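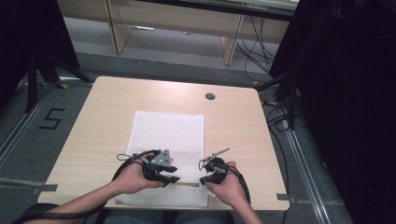 21 January 2023

Second Saturday back at the club and the first full day on the cloth folding. Our team has the whole job for the April round at Prirstead: one white cloth, flat on a table, folded by a two-arm robot with no help once it starts. Before that the robot has to be shown how, and the showing is done by us, sitting down with a black gripper in each hand and folding the cloth over and over. I did the morning on table 5, the one with the number on the carpet in black tape. The cloth goes on lengthwise, from near the middle of the table down to the edge where you sit, and you start with the two sets of jaws pointing at each other over the low end of it with a narrow gap between. The left one is the chunkier of the pair and has the grey plate with the holes on top. After an hour I knew which forearm had been carrying it.

The target for this month is 539 good folds. We had 74 before today, all from the last session before Christmas, and we threw out some of those this morning after watching them back. The rule we agreed on is that a fold is good if both near corners end up within a finger's width of where they should be and neither gripper lets go early. I was in favour of two fingers. I lost that one and I can see why now, as the replays with a sloppy corner look much worse on the second fold than on the first.

Left home at 7:40 with the heater not working. The road out past Grisilville was bare most of the way and then slick on the bridge, so I took it slowly and was still in time to help bring the chairs through. Tea from the machine. Forgot my lunch on the counter at home.

Notes on the folding, so I don't have to learn it again next week:

Pinch from the side, not from above. When I came straight down the jaws pushed the cloth flat and closed on nothing, or else picked up the top layer and let go of it halfway. Coming in low from the side with one tip just under the hem worked nearly every time. It feels wrong for the first few tries because your wrists want to turn over.

Lift both hands together. If the left goes first the cloth twists and the crease comes out on an angle. I started counting one-two under my breath. The others could hear me and asked me to stop, so I count in my head.

Let go slowly. A quick release drags the top layer back by a centimetre or two.

Sit with the chair square to the table. I drifted to the right through the morning and so did the folds. We are going to put a mark down for the chair legs.

Keep the cables running back along the arms. The left one loops behind the hand, and if the loop gets forward of the wrist it sweeps over the cloth when you lift. I spoiled four in a row that way before I worked out what was doing it.

We had a long talk at the break about speed. One side says fold at the pace you would at home, so the robot gets something natural to copy. The other side says go at half that, because the arms can't move as fast as a person anyway and a quick fold only gives it fewer moments to learn from. I went back and forth. In the end we split the session and did the rest of the morning at normal pace and the afternoon slow, and the files are named so we can train on each lot separately. I wrote the naming rule on the whiteboard and then copied it into the front of the log book, as the whiteboard gets wiped by the Tuesday juniors.

The afternoon was slower in every sense. Slow folding is harder on the arms than quick folding. You hold the grippers up for twice as long and there is nothing to rest your elbows on. I did mine in short runs with a stretch between, then swapped out and took the log book for a while. The log is dull but I don't mind it. Fold number, who, fast or slow, good or not, and a word on what went wrong. The commonest word so far is "corner". The next is "slip".

By packing up time we had added 100 good ones to the total, which is the best day the club has had on any task. It still leaves a lot to do before the end of the month, and we only get the room twice a week. I said I could do a Wednesday if somebody else could open up. No answer on that yet.

We did one training run at lunch on the morning's folds plus the old ones, mainly to see that the software still went from one end to the other after the update. It did, after some trouble. The Wasitz package wanted a newer version of something and then refused to read the old files, and it was nearly half past one before that was sorted. The fix was to convert everything to the new layout, which I should write up properly for the club page. I have the steps on the back of an envelope in my coat.

Tried the result on the arms at three. First attempt, it went to the cloth, closed both jaws in the air above it and then did a complete folding motion with nothing in it. Second attempt was the same. Third attempt it caught the left corner and carried it over nicely while the right one stayed where it was, so we got a sort of triangle. We ran it several more times and got the triangle twice more. Everyone was pleased with the triangle. I was too, though the judges won't be. My guess is that it can't tell the height of the cloth well enough, a white cloth on a pale table being hard to judge even for me late in the day. The suggestion was made to use a coloured cloth. I looked up the rules and the cloth has to be white or cream, and it is supplied on the day, so we had better get used to it.

What I would like to try next is starting the cloth in slightly different places. Today we put it back in nearly the same spot every time, and I think the robot has learned the spot more than the cloth. A few centimetres left or right, a bit of a turn, a wrinkle now and then. It will make our folds worse for a while and the good rate will drop, and I expect an argument about the target when it does. I'd sooner have fewer and better mixed. I put this in the log book under "ideas" with my initials so it comes up next time.

Other business. The entry form for Prirstead has to be in by the end of next week and needs a team name. We still don't have one. The list on the whiteboard is all bad. The form also asks for a one page description of our method, and I seem to have agreed to write it. I'll make a start tomorrow after the laundry. It wants a paragraph on how the demonstrations were collected, a paragraph on the training and a paragraph on safety. The first one I could write in my sleep after today.

The Softić arms need their belts looked at. The right one has a click in it near full reach that was not there before Christmas. It doesn't seem to hurt the motion, but I don't want to find out what it is in April. There is a spare belt in the grey cupboard, on the second shelf, behind the soldering irons. I checked. The small hex keys are missing from the set again and I will bring my own.

We also owe the school next door an answer on the open evening. They'd like a table where kids can have a go with the grippers. I'm for it, if we use the older pair and a tea towel and keep those folds out of the files. Even so it would need two of us there, and it falls on a session night, so we would lose an evening's folding. Left undecided.

Home by 5:30. Soup and toast. My forearms are stiff and there is a red line across the left palm from the handle, so tomorrow I'll look for the padded tape I used on the bike bars. I tried a fold on a real tea towel at the sink tonight with my own two hands and pinched it from the side without thinking.

For next week: padded tape, hex keys, masking tape for the chair mark, the envelope with the Wasitz steps, a proper lunch. Ring the garage about the heater on Monday.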